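Serviertablett Ovberg: Lack löst sich am Rand

Skolten772
17.06.22
Hallo zusammen, ich habe seit Februar zwei Tabletts von Eson, Modell Ovberg, dunkel lackiert. Bei einem blättert jetzt an der Griffkante der Lack ab. Gespült wird nur von Hand, mit normalem Spülmittel. Kann man so etwas ausbessern oder lohnt das nicht? Gekostet hat das Stück 18 Euro.

Gebremichael
Ausbessern geht. Lose Stellen mit feinem Schleifpapier abnehmen, entfetten, dann zwei dünne Schichten Acryllack. Zwischen den Schichten mindestens 12 Stunden warten. Ich habe das an einem alten Tablett meiner Mutter gemacht, es hält seit Jahren.

holzwurm_ost
Acryllack würde ich auf keinen Fall nehmen. Der wird von heißen Tassen weich und klebt. Für Tabletts gehört 2K-Lack drauf, alles andere ist Bastelei.
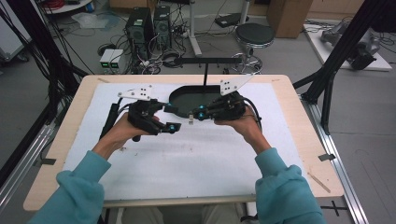

Wer keinen 2K-Lack verarbeiten will (Maske, gute Lüftung), kann auch Hartwachsöl versuchen. Das geht aber nur auf rohem Holz, der alte Lack muss also komplett runter.

Gebremichael
Bei mir klebt nichts. Heiße Kannen stelle ich allerdings auf einen Untersetzer.

Jarmila Sokol
Bevor hier jemand schleift: Kassenbon suchen. Gekauft im Februar, da ist die Gewährleistung noch nicht abgelaufen. Erst beim Händler melden, nach dem Schleifen nimmt der das Teil nicht mehr zurück.

holzwurm_ost
Für 18 Euro den Aufwand mit Porto und Fotos? Muss jeder selbst wissen.

Skolten772
Bon ist da, danke Jarmila. Ich schreibe dem Händler heute Abend. Falls der ablehnt, probiere ich es mit dem 2K-Lack. Welche Körnung nehmt ihr zum Anschleifen?

holzwurm_ost
240 trocken, danach 400.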